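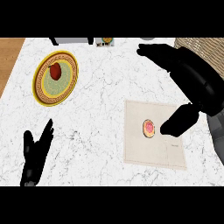 Simulated tabletop scene, right gripper beside the pastry on the placemat. The left gripper is empty.

Controller comparison in simulation: first results

Sunday, July 17, 2022

The manipulation group at Wistura has finished its first comparison of two arm controllers on the kitchen countertop scene. Sanne Smits ran the trials and Perrine Charpentier wrote the scoring script. Both controllers drive the same two-arm model with the same black grippers, so differences in the results come from the control side alone.

The first controller, Sundov, tracks a joint-space path computed before the motion starts. The second, Verschueren, closes the loop on gripper position at every step and limits the force at the fingertips. Each was given 200 episodes. Object positions were shifted slightly at the start of each episode, using the same list of random seeds for both.

An episode was scored as a success if the small round pastry was lifted clear of the mat and held for 2 seconds. Sundov succeeded in 117 episodes. Most of its failures were early contact: one finger touched the crust before the other was in position, and the pastry slid. Verschueren failed in 19 episodes, nearly all of them timeouts in which the gripper stopped short of the target and kept correcting.

The slower approach has a cost. Verschueren episodes ran longer on average, and the force limit had to be retuned twice before the apple could be lifted from its plate. A limit that is safe for the pastry lets the apple rotate out of the fingers. The settings are now stored per object in the scene file.

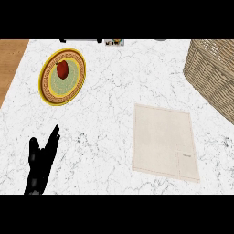 Plate, apple and cream cloth on the simulated marble counter, with the left gripper open.

Camera placement was held fixed for all scored episodes. The view covers the plate and the mat but cuts off most of the items along the far edge of the counter, so those items were left out of the task list. Charpentier has asked for a second view from the side before any reaching tasks are added there.

The left arm was not scored in this round. Two-handed tasks depend on a handover routine that still drops the object when both grippers close in the same time step. Smits is testing a fix that delays the receiving gripper until the contact reading has settled.

The next round is planned for September and will add the Trivasell finger pads to the gripper model. Anyone who wants the seed list or the scoring script can request them from Charpentier. Please give the simulator version you are running, as contact settings changed in the last update and older scene files will load with the wrong friction values.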